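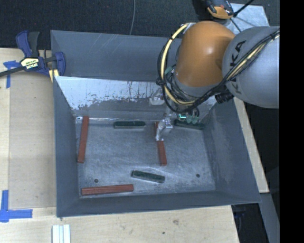 Waltraud Eder wants to know why her bin-picking budget keeps growing when the arm was the only big line on it. Great question, and the arm really is the easy part! You get a quote, you argue a little, you're done. Everything bolted, clamped or plugged in around it is where a plan gets interesting.

## Budgeting a bin-picking cell

**1. Start with the parts.** Write down the size, weight and finish of what you'll pick. For a first cell, plain blocks in two colors are wonderful: cheap, tough, and easy to tell apart when you're reading logs at 6 p.m.

**2. Pick the bin before the gripper.** Measure the inside, slopes included. Then check that the wrist, cables and hose can get down to a part lying near a wall. I've seen a lovely gripper go back to Brulow over this (we paid the return freight, too).

**3. Split the quote into four piles.**

| Pile | Share of our budget |
|---|---|
| Arm and controller | 42% |
| Gripper, fittings, hoses | 19% |
| Camera, mounts, computer | 20% |
| Table, bins, clamps, spares | 19% |

Yours will differ, but if the last pile is zero, look again.

**4. Hold off on custom fixtures.** Bar clamps and tape marks on a tabletop will carry you a long way. You'll move the bin more often than you think, and re-taping a corner takes a minute - a machined nest from Kälin takes 6 weeks.

**5. Buy wear parts up front.** Fingertips, cable ties, a spare hose. Our spares list ran to 102 items, most of them tiny, and I'd order it again tomorrow.

**6. Plan trial time.** Put hours in the budget for trying awkward layouts: parts flat in a corner, parts side by side, parts right under the far edge. Svenja Lüthi has our blank sheet for this, so ask her for a copy before you send anything out for quotes.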